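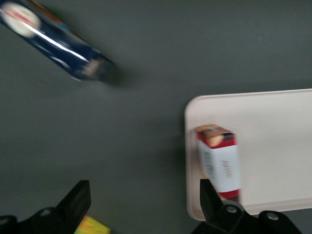
Last changed: March 22, 2019

From: Noboru Katayama
To: Armont pantry list
Subject: Re: [pantry] Things that roll, things that stand

On the Gisthorpe side of the list, somebody wrote:

> Noboru, you said in February that you'd have the sorting rules
> ready before the Konbridge shelf gets refilled. We have a dark
> gray table, a tray, and a great many opinions. Could you please
> just tell us what goes on the tray and what doesn't? Last time I
> put everything on it and got a lecture.

It was a short lecture, and you had stacked soup on crackers.

Fine, rules. The tray is for things with corners. A small carton stands up on it quite happily near the rim, which is how I have it now, and you can see the top and the front without picking it up. Boxes of tea, boxes of raisins, the baking soda: all tray. Tall side up, please. Laying them flat saves no room and hides the dates.

Round things stay off it. The dark blue one with the white oval label is lying on the bare table, on its side, and I'm aware that this looks like the opposite of a system. I want cylinders kept apart until we decide whether they're going upright on the lower shelf (Nedelcu's plan) or on their sides in the rack (mine, and better). Nedelcu points out that the rack is 4 inches too short. The rack can be replaced. So, I suppose, can the shelf.

Open packages go in neither group. Clip them and put them by the window – if the clips have walked off again, use a rubber band and don't write to the list about it.

As for the old inventory sheet, please stop using it. It still gives the shelf code as 2188, and the right one is 2851. I've fixed the copy on the door twice. Someone with nice handwriting keeps fixing it back.

Still open: where the oversize jars go. I have no plan for the jars. Suggestions to me directly, under 1000 words this time.

Noboru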